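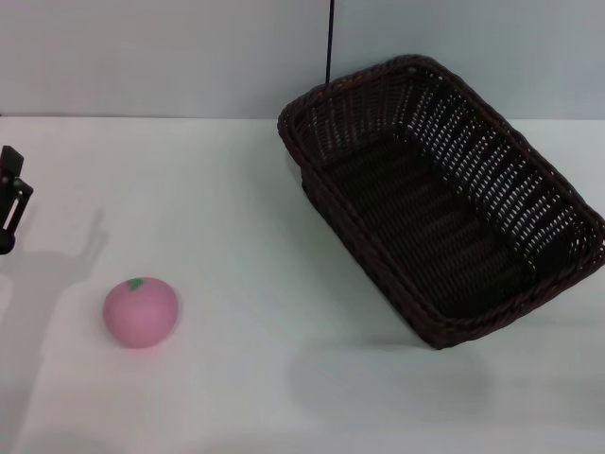 Every fall the flyers turn up in the mailbox telling you your gutters need guards. Cakia sells a mesh one, Fonell sells a foam one, and each claims you will never climb a ladder again. I have had both on my house and I still climb the ladder. Before you spend anything, clean the gutters once and look at what comes out. Dump it on a table and let it dry. Any basket will do for carrying it, even a dark brown woven one like you'd keep on a shelf, as long as you line it with a trash bag first. If most of the pile is gritty black sand, that is coming off your shingles, and no guard is going to fix your shingles.

What the guards do is keep out big leaves. Pine needles go through the mesh or lie across it like a mat, and the foam grows moss by February. My mesh cost $652 installed. A garden trowel and a bucket had been doing the job before that.

Tips that have worked for me:

Clean after the last leaves drop, and again in spring. Once a year is fine if you have no trees close by.

Scoop first, hose second. Hosing a full gutter just packs the downspout.

Run water at the high end and watch it. If it sits in the middle, the gutter sags and wants a new hanger. Hangers are cheap. A salesman may tell you the whole run has to go. Get a second opinion.

Don't lean the ladder on the gutter. Buy the standoff bar.
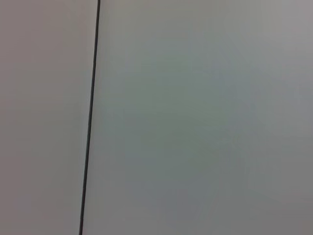

Then there is sealant. Leclerc puts out a tube that says it lasts 80 years, and I would like to know who waited around to check. Mine let go in the second winter, at the joint over the back door. Part of that was my fault, as I smeared it over old caulk. Scrape down to bare metal, wipe it, let it dry overnight, and put the bead on the inside of the gutter. It also matters how wide the gap is. A thin, dark, even line where two flat pieces meet, with no breaks along it, is about as good a joint as you can ask for and takes a small bead. If you can push a pencil in, sealant alone won't hold it, whatever the tube says.

As for "lifetime" warranties, read the back page. The one I got from Custus ran to 58 months on labor and was void if anyone else touched the roof - and that included me with my trowel. Ask for the paper before you sign.

Posted 8 October 2020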